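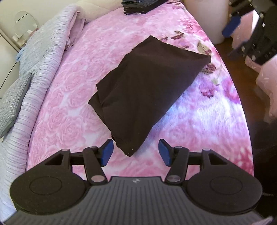

Folding and Sorting in a Shared Bedroom
Student project report, Household Studies, Stumelden College
Submitted in July

1. Background

Our group looked at what happens to clean laundry between the dryer and the closet. In most of the homes we know, it lands on the bed first. The bed is the largest flat surface in the room, but it also has pillows, quilts and blankets on it, and all of these have to go somewhere before any folding can start.

The project was limited to one bedroom in a student house on Orier Street. We had a word limit of 2,000 for the report and 3,000 for the shared notes.

2. Setup

The mattress was left made up with its pink rose-print sheet. The striped blanket and the lavender quilt were folded and kept along one side with the plaid pillow. This left the middle of the bed for work and the far end for finished stacks. Dark clothing was stacked at the far end.

We compared 2 ways of working. In the first, each item was folded and carried to the closet right away. In the second, everything was folded on the bed, stacked by color, and put away at the end. The load was 70 items, mostly shirts, towels and small cloths, washed with Lepik unscented powder.

3. What we found

Stacking by color was faster. Carrying single items to the closet broke up the work, and we often forgot which shelf we had been using.

Dark cloth needed more care than we planned for. Lint shows up on brown and black fabric, and light specks that we missed while folding were easy to see on the finished piece. The brown cloth has a few near its lower tip. In later rounds we went over the dark items with a lint roller before stacking them.

Large squares of cloth were harder to fold evenly than shirts. A shirt has seams to follow. With a plain cloth the layers slide apart, and the corners have to be matched again at each fold.

Light was also a problem. The right side of the bed gets strong glare, and it was hard to judge a straight edge there. We moved the folding toward the center.

4. Problems

The first closet shelf was too shallow for the towel stacks. We replaced our folding pattern with the three-part one from the Vumden storage booklet, and the stacks then fit. We did not redo the earlier timings with the new pattern, so the towel results from the first two rounds should be left out of any comparison.

5. Next steps

We would like to repeat the work on a table of normal height. Two members of the group had sore backs after bending over the mattress for a full load.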